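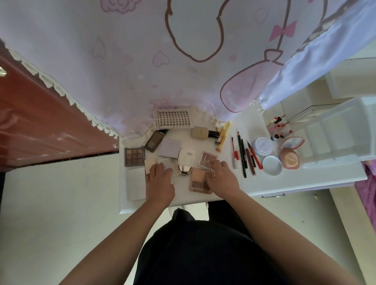 Romain Besnard wrote to me that I was crazy to price the arm before I'd priced the fingers, and that anyone shopping for a robot to handle makeup should do it the other way around. Well, Romain, I've now had the Skuvmont tabletop kit for six weeks and you were right, darn it!

So, the review. The arm itself is lovely. It's quiet, it clamps on without a fight, and the setup guide was written by someone who has met a beginner before. But the gripper in the box is made for blocks and cups. Pencils, brushes, a flat compact lying on top of a palette (my whole reason for buying) really want the narrow fingertips, and those are extra. I had put aside $500 for add-ons, thinking that was generous, and the fingertips plus a second set of pads ate most of it.

Then there's wear. The soft pads are $64 a pair and I'm already on my second pair, so please put those in your budget as a running cost and not a one-time thing like I did.

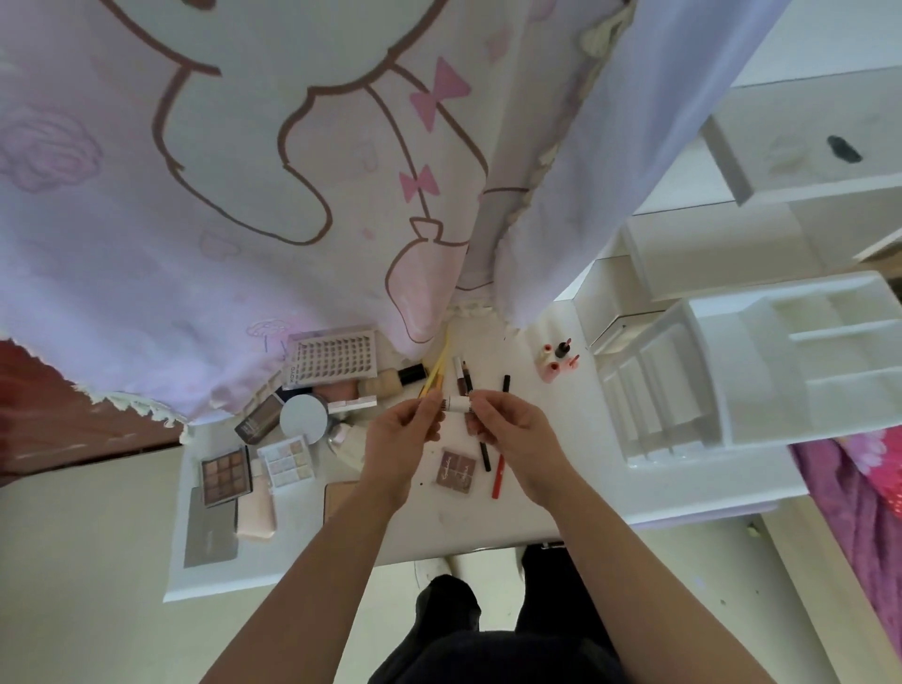 The other line I'd missed was my own time. Skuvmont wants you to show it each job over and over, and anything that takes two hands, like holding one thing steady while you work on another, is out of reach with a single arm. Mireille Rolland priced a pair from Lacson for exactly that and quickly went back to one arm and simpler jobs. I'd do the same.

Would I buy it again? Yes, with the fingertips in the first order (shipping twice hurt) and a smaller list of jobs. If all you want is pick up and put down, go for it. For two-handed stuff, I'd save up a while longer.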